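Teaching a robot when to ask for a second look

I spent most of Tuesday over at Adarent, in the back half of the building where the manipulation people sit, and I came home with more notes than I can use. The short version is that Mafalda Cordeiro and Henrique Azevedo have a new result on small-part insertion, and I think it's a pretty neat one!

The job they picked is blade fuses. If you've ever changed one in your car you know the feeling - tiny plastic thing, two flat legs, a slot that doesn't want it. People do it by touch without thinking. Robot arms trained by demonstration (somebody steers the arms through the job over and over, and a model learns to copy) tend to get the fuse near the slot and then push, and if they're a hair off they keep pushing.

Mafalda's idea is to let the model say how unsure it is just before contact. When the doubt goes over a set limit, the arm stops, backs off a little, looks again from its wrist camera and makes a new plan. They call the method Grudwood, after the street Henrique used to live on, and no, I couldn't get a better story out of him.

The fuses go down loose on a yellow board next to a black fuse box, with an arm on either side. The toy banana and the rolls of tape at the back of the table sit set aside, away from the fuses. I asked if I could move the banana. Henrique said please don't.

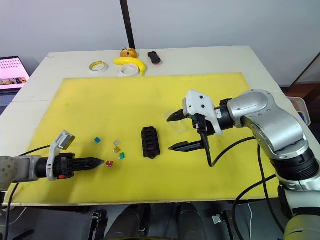 What they found

They trained on 126 demonstrations, which is small for this kind of thing (Jana Oltmanns, who ran the comparison, told me her earlier model had about 1000 and was still clumsy). Then they ran the same test twice, once with the second look switched on and once with it off. With it on, 95 percent of the fuses ended up seated. Jana wouldn't give me the other number because she wants to rerun that half with a fresh fuse box, the old one's slots having gotten loose from all the practice. She did say the gap was "big enough that I checked my script."

The price is time. A second look adds a few seconds, and on a bad run the arm can dither, backing off and coming in again until you want to reach over and do it yourself. Henrique has capped the retries for now and says he isn't happy with where the cap sits.

I also called Siu-fong Chow, who works on gripping at Wonard and had no part in this. She likes the idea but wants to see it on something other than fuses. Her guess is that soft parts, seals and rubber plugs and so on, will be a lot harder, as they bend on contact and the model's doubt might show up too late to help. Mafalda more or less agreed when I passed that along, and said connectors are next on her list.

The write-up is 16 pages and still a draft. Américo Esteves is doing the last round of edits, and they hope to have it out in April along with the demonstrations. Jana's rerun should be in it too.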